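SEDGWICK — Stolen tools worth 4,000 dollars are back with the Prunton Community Workshop, and members could hardly be happier about it!

Deputies recovered the tools early in the morning after a driver on Bembridge Road spotted a trailer parked behind a closed feed store and called it in. Inside were 70 items taken from the workshop in January, among them two table saws, a drill press and a full set of chisels. A man was arrested at the property without a struggle and is being held on suspicion of burglary.

The caller had seen a flyer at the Lolley gas station that same week, and noticed that the trailer matched the one on it — right down to the dented fender. That's a terrific piece of neighborly attention, and the sheriff's office said so in its statement.

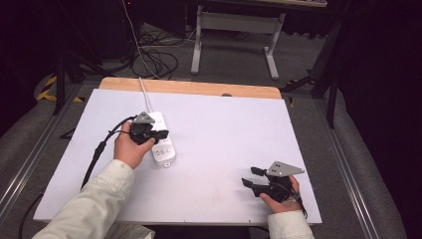
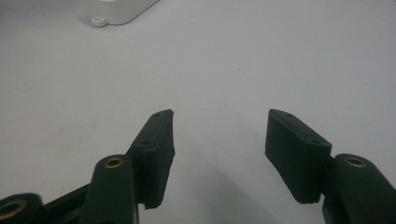
The workshop has 516 members and had been getting by on borrowed equipment for 11 weeks. Evening classes in furniture repair were called off for all of that time, and they're now back on the schedule, beginners' nights included.

A router and two cordless drills are still missing. Deputies are asking anyone in Sedgwick or Lolley who has been offered tools with a yellow stripe painted on the handle to call the sheriff's office. Callers don't have to give a name.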